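Can a three-finger hand do bench chores yet?
Forum: Shop Automation > Manipulation

codar_fan
Posted Monday, 9:12 am
We run a small assembly room and I keep being asked whether a machine can take over the boring end of the day: clearing benches, putting hand tools back, wiping down. My answer so far is no. The arm is fine. The hand is where the cycle time goes. Ours needs 31 seconds to pick up a flat screwdriver and a person needs two.

dulero16
Posted Monday, 9:40 am
31 seconds is slow even for a compliant hand. Are you replanning after every contact? We cut ours to 13 by letting the fingertips slide along the bench until they meet the handle. No vision on the final approach.

codar_fan
Posted Monday, 10:05 am
Yes, replanning. Sliding works on a bare bench. Ours has paper on it, and paper moves with the fingers. View from the wrist, to show the working space:

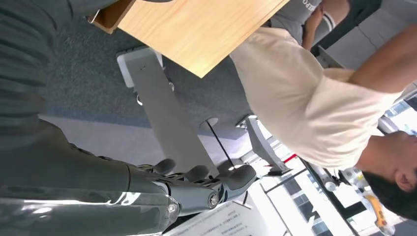 Wrist view, hand at lower left, wooden tabletop at the top.

Clearance matters more than people admit. Table legs, a cable between them, people within reach. I would not run it at full speed there.

cluvomberg_mill
Posted Monday, 11:31 am
Disagree that the hand is the limit. We logged 500 picks in November on a Cao cell with a plain parallel gripper and nearly all the failures were perception: shiny parts, thin parts, parts under other parts. Fingers would not have fixed those.

dulero16
Posted Monday, 11:50 am
Those were sorted parts in a bin. A bench at the end of a shift is a different problem. A parallel gripper will not get a steel rule off a flat surface without a fixture.

cluvomberg_mill
Posted Monday, 12:22 pm
Then add the fixture. A magnetic strip costs less than one finger joint.

codar_fan
Posted Monday, 1:03 pm
Fair, but then a person has to put the rule on the strip, and that was the chore. I will try the sliding approach with the paper taped down and post times for 16 tools.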